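Search products Search Go
Category: Workshop & Storage > Metal Shelving > Vundalen series

Vundalen Metal Shelving Unit, Blue

The Vundalen is a metal shelving unit for workshops, parts rooms and small assembly areas. We at Cinoveck have sold it since April, and most customers take it for the same purpose: boxes go down below, and the top shelf is used as a place to put the part you need next.

The shelves are made of steel sheet with a glossy paint. Dust and oil can be removed with a soft cloth and normal household cleaner. Please do not use steel wool or scouring powder, the paint will become dull. The gloss reflects ceiling lamps quite strongly. If your lamps hang directly over the unit and this disturbs you, a thin rubber mat can be ordered together with it.

The uprights have slots, so you can choose the height of each shelf. Diagonal braces give the unit its stiffness, and we ask you to mount them before you put any load on the shelves. Two persons should do the assembly. The screws and a wrench are in the carton, and the instruction sheet is in English and Latvian.

Load per shelf: 100 kg, when the weight is spread evenly
Distance between shelves: adjustable
Depth of shelf: 60 cm
Color: blue
Shelf surface: closed, without holes
Article number: 317
Warranty: 3 years

The closed surface is an advantage if you work with molded parts, clips or screws, as small pieces cannot fall through to the level below. Flat parts such as brackets and trays lie well on it and are easy to pick up again. 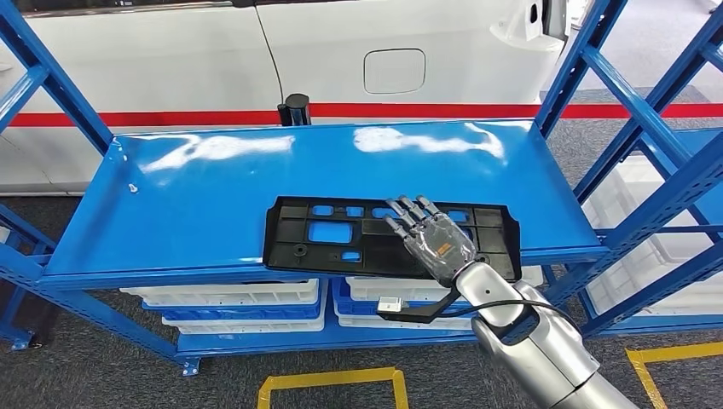 Vundalen in blue, with a black plastic bracket on the top shelf and stacked bins below.

Bins are not included in the price. The Flornix stacking bins are available in white and in blue, and many customers mix the two colors to separate checked parts from parts which still wait for checking. Please measure the height of your stack before you fix the top shelf, and leave enough space for your hand to lift the upper bin out.

The unit is delivered flat in one carton. Additional shelves and spare foot plates can be ordered from the Zariņš warehouse under the same article number, please write in the order comment which piece you need.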